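The Paper Problem

By Haris Popescu
2025-02-20

Somewhere in the back office at Studari there are 4,000 recipe cards. Handwritten, most of them. Butter on a fair few. The bakery has been going long enough that the early ones are in three languages, sometimes on the same card – flour in one, oven in another, a rude note about the landlord in the third.

Ljubica Trajkovski wants to throw out most of it. Or says she does.

"I bake from 11," she told me. "Eleven cards. I know the rest are there and it makes me tired."

I came to Ranstead to write about bread and ended up writing about filing. It happens. Every family business I visit has the same pile, the same argument, and one person who knows where the plum cake is. When that person retires the plum cake goes too.
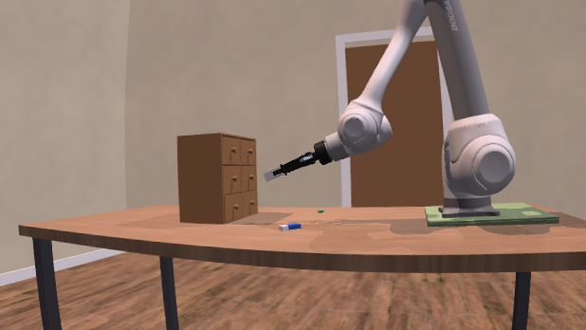

Small kitchens lose paper in boring ways. Steam. Spills. A cousin who borrows a card and moves away. The usual answer is to scan the lot, and fine, scan it, but a scan called page 111 is no use to anyone at four in the morning with dough on their hands. What works is dull and physical. Something like a little wooden cabinet, two columns of three drawers, parked on the table where the work gets done. Six drawers means six decisions. Yeast, no yeast, holidays, fillings, the stuff for the café orders, and one for everything you can't face yet.

Trajkovski tried the app route first. Funix, it was called, a recipe manager her nephew liked. She lasted 2 weeks. It wanted a weight for everything and her grandmother's cards don't have weights – they have "enough" and "until it looks right" and, on the poppy seed roll, "ask Matić."

Matić was the miller. Long gone. So that recipe took her most of April to work out again, batch after batch, the family eating the failures with coffee. Too dry. Too sweet. One that she swears could of held up a shelf.

She got there in the end. Scalded milk, and the seeds ground twice. She wrote it on a new card, in pencil, then worried about the pencil and went over it in ink.

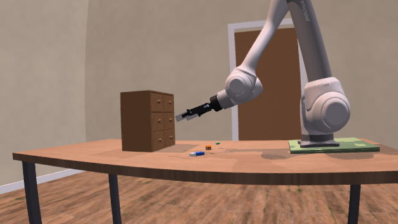 The pencil thing stuck with me. Old cooks write for themselves, so they leave out what they already know, and what they already know is the whole recipe. Oven hot. How hot? Rest the dough. Till when? Trajkovski now makes her two apprentices read each card back to her and ask the stupid questions. Answers go on the reverse. Slow work, a handful of cards a week, and some weeks none beacuse of Easter orders or a broken mixer.

She has stopped talking about throwing things out, I noticed. The landlord card is taped up by the ovens. The plum cake has been found, behind the sugar invoices, missing its last line.

She is baking it anyway. I had two slices and took a third for the train.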